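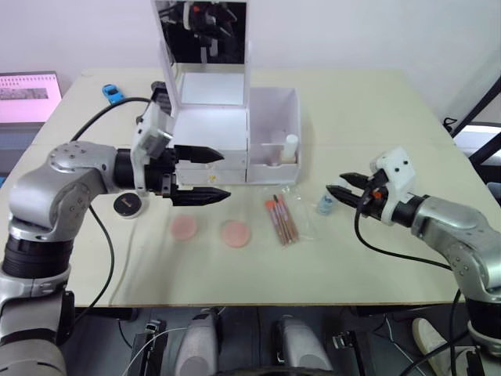
Sanaa Kabbaj objected that a product's age matters less than how often it is opened, and asked for both to be logged. We adopted this for the Prisden sample. Each of the 186 households kept a diary of opening dates, openings per day, and storage place — bathroom, bedroom, or other.

Figure 4. Makeup organizer with mirror and open drawer.
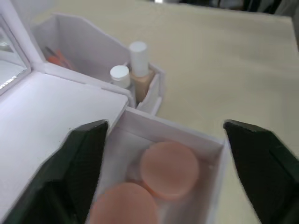
4.2 Storage and discard behavior

The diaries covered 620 products. Items kept in drawers were held past the printed period more often than items kept on open shelves. The Antoniuk index, which weights age by openings, separated the two groups better than age alone.

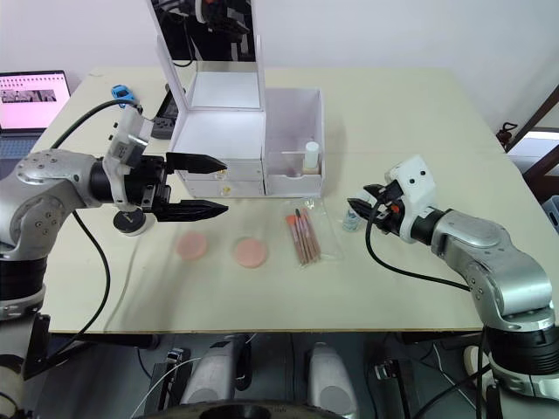 Mascara was the exception. It was replaced on a fixed schedule in most homes, whatever the storage place, and we left it out of the model in Section 5. Nine households stopped their diaries before November; their entries were kept up to the last full week.

Shares 9 | Comments 0
Contact | Copyright Grasard | Back to top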